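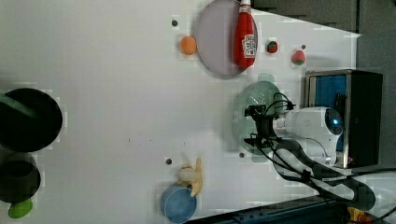

4. Filling and heating the furnace

This section covers the Wultlow bench-top melting furnace, models with the single crucible and the side-mounted controller. Read section 3 (Siting and electrical supply) first. The furnace must be bolted down and its earth connection tested before any metal is charged.

4.1 Before the first melt

A new crucible has to be dried out before it is used. The same applies to one that has been stored for more than a month.

1. Check that the main switch is off and the lid is closed.
2. Open the lid and lift out the packing ring. Keep the ring, as the furnace should not be moved without it.
3. Look over the crucible for cracks or chips. Tap it lightly with a piece of wood. A sound crucible rings; a cracked one gives a dull note and must be replaced.
4. Lower the crucible on to the base tile with tongs. It should stand level and not touch the lining.
5. Close the lid, turn on the main switch and select DRY on the controller.
6. Leave the furnace to run through the full drying programme. It holds at 500 °C and then switches itself off.

Note: There may be a little smoke and a smell of burning during the first drying run. Keep the extraction on.

4.2 Charging

Cut ingot and returns to a size that drops into the crucible freely. Pieces wedged across the top will push outwards as they expand and can split the wall.

1. Clean all returns of sand, paint and oil.
2. Warm the metal on the lid shelf for at least 19 minutes.
3. Put the smaller pieces in first, then stand the larger ones upright on top of them.
4. Close the lid and select MELT.
5. Add further metal with tongs once the first charge has gone down. Stop 2 cm below the rim.

CAUTION: Never add cold or damp metal to a molten bath. Trapped water turns to steam at once and will throw metal out of the crucible.

CAUTION: Do not charge magnesium alloys or sealed castings of any kind. Hollow parts must be cut open.

4.3 Setting the pouring temperature

The controller leaves the works with no pouring temperature stored. Enter the figure given by your alloy supplier.

1. Press SET until the upper display flashes.
2. Use the arrow keys to enter the temperature, then press SET again to store it.
3. Wait for the READY lamp. Skim the dross with a dry, coated skimmer and check the bath with a hand-held probe before pouring.

If the probe and the display differ by more than a few degrees, the thermocouple sheath is probably worn - see section 7. Error code 367 means the thermocouple is open circuit. The furnace will not heat until the fault is cleared.

4.4 Shutting down

Pour any leftover metal into a dry, preheated ingot mould. Do not let it set in the crucible. Turn off the main switch, close the lid and let the furnace cool with the lid down. Record the melt in the log at the back of this manual.

Spare crucibles and sheaths are supplied by Idovex. Quote the serial number from the plate on the controller housing.

Section revised May 2, 2024. Checked by Jamila Rathnayake.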